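Home | Diary | Garden | Kitchen | About

November, the sourdough month

posted by the Clonville diarist, 9:40 p.m.

A pink sponge in its little oval dish, and then on to the bread, because the bread is all I want to talk about! 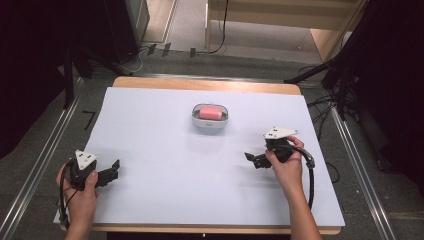

Morning

Up before six to look at the starter. I know, I know, it would have been just as alive at seven, but I'd fed it at bedtime with the new rye from the Bolger mill shop and I couldn't lie there any longer wondering. It had doubled and then some! There was a skin of bubbles pressed right up against the lid and it smelled like green apples and a bit like beer. Last week it smelled like nail polish remover and I nearly gave up on it, so this is a big turnaround. I think the kitchen was too warm. I've moved the jar from on top of the fridge to the shelf by the back door and it seems a lot happier there.

Mixed the dough at 6:30. I used 750 grams of flour this time, mostly white with a good handful of the rye, which makes two medium loaves or one ridiculous one. Water a touch warmer than my wrist. Then I left it alone for an hour before adding the salt, and wow, what a difference that hour makes. It goes in as a shaggy lump that looks like something you'd patch a wall with, and it comes out smooth and stretchy and willing.

Folded it every half hour until ten. I love the folding. You wet your hand, reach under, pull up, lay it over, turn the bowl, and by the third round it's holding itself up in a dome and wobbling at you. I had the radio on and did the crossword in between (stuck on the bottom left corner, still stuck, something about a river in Spain).

Afternoon

Walked into Clonville for butter and came home with butter, a bag of pears and a banneton from the thrift store, two dollars, real cane, hardly used! I've been proofing in a colander lined with a dish towel for a year and it has worked fine, but you get those lovely rings of flour with a proper basket and I've been jealous of other people's rings for a long time.

It was raining a little on the way back and the whole street by the bakery smelled of cinnamon. I stood outside for a minute looking at their loaves. Theirs are darker than mine. I always lose my nerve and pull mine out when they're the color of a paper bag, and I really should let them go further.

Shaped at two. One went into the new basket, one into the colander for old times' sake. The colander one was slacker and spread a bit when I turned it over, so maybe I didn't get it tight enough. I dusted the basket with rice flour, heaps of it, more than seemed decent, and nothing stuck at all.

Evening

Baked the first one in my dented old Vitar pot, lid on for the first half, lid off for the rest. And I held my nerve! I sat on the floor in front of the oven and didn't touch the door until it was properly brown, nearly chestnut along the ridge. When I set it on the rack it crackled for around 12 minutes. I stayed and listened to the whole thing.

The rings came out beautifully. The slash opened up on one side only, so it looks a little like it's raising an eyebrow, and I like it more for that.

I was supposed to wait until it was cold to cut it. I waited until it was warm. Butter, flaky salt, one slice standing at the counter, then another one sitting down like a civilized person. The crumb is a bit tight near the bottom but open and shiny everywhere else, and the rye gives it this nutty, almost malty taste that the white loaves never had. Soup tomorrow, definitely, something with leeks.

The second loaf is in the fridge overnight and goes in the oven first thing. I want to see if the cold makes it more sour. Must remember to feed the starter before bed, and to buy more rye. Also the pears are rock hard and need a few days.

Recent entries

The starter smells wrong
Zarent apples, first box of the season
Leek soup, again
Moving the herbs indoors
A walk out to the Bolger mill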